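Tadhg Breathnach Takes the Slow Road to Emurby

When I reach Tadhg Breathnach on the phone it is a little after four in the afternoon, and he apologizes right away for the kettle, which he has just put on and which whistles through most of his first answer. He is in a good mood, and he has reason to be. His third album, Emurby, comes out in November on Branstead Records, and it is the first one he says he can listen to all the way through without leaving the room.

"With the first two I'd get to the fourth song and go find something to do in the yard," he says, laughing. "This one I played in the car, and then I drove past my own exit."

Emurby has 11 songs, all of them written in a rented house outside Vorport, where Breathnach moved after a long stretch of touring as a side player. He had spent so many years playing guitar behind other singers (and very happily, he wants me to know) that his own songs had piled up in notebooks, half of them with no second verse. By his count he had 15 more or less finished when he called Aisyah Wuisan, the producer and cellist, and asked her if she would come and hear them.

"He played me everything in one evening, with hardly a break for supper," says Wuisan, who joins our call about halfway through from her own kitchen. "I wrote down yes, no, or maybe next to each one. There was one song called 'Akbari' where I wrote yes three times. It's just him and that low string ringing, and I thought, please, let's not put drums on this."

They did put drums on it, as it happens, and then took them off again. "We tried it her way, my way, and then her way again," Breathnach says. "That was pretty much the whole record, if you want to know."

The two worked in the front room for 10 days, playing live together for most of the basic tracks and adding harmony vocals in the evenings. You can hear the house in it, too, in the creak before "Ferry Money" and in the rain at the end of "Long Division," which both of them voted to keep. Wuisan's cello turns up on most of the songs, sometimes so quietly that I had taken it for an organ until she set me straight. 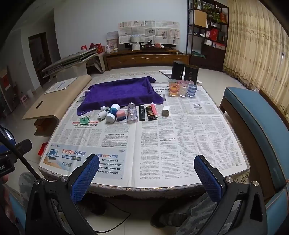
Songs for a small room

I ask Breathnach whether he worries about taking such a hushed record out on the road, and he thinks about it for a good long while. The biggest crowd he has ever sung his own songs to was 1,769 people, opening a summer festival bill, and he remembers the number because somebody at the gate wrote it on his hand.

"I was scared stiff, but they listened," he says. "People will come down to your level if you give them a minute. I used to rush that minute. I'd start strumming before I'd even said hello."

This time he and Wuisan will play as a duo, mostly in small halls and a couple of churches, with the first show at home in Vorport. She is looking forward to the singing more than anything. "I've sat behind a cello my whole life," she says. "Tadhg just handed me a lyric sheet and said, you take the high part. I'm still a little mad at him, and I'm having the best time."

Before we hang up I ask about the title, and he tells me Emurby is the name of the lane the house stands on, which he had been spelling wrong on his mail for most of a year. Then the kettle goes again, and he asks if I'd mind waiting while he gets it.

Emurby is out in November on Branstead Records. "Akbari," the first single, is available now.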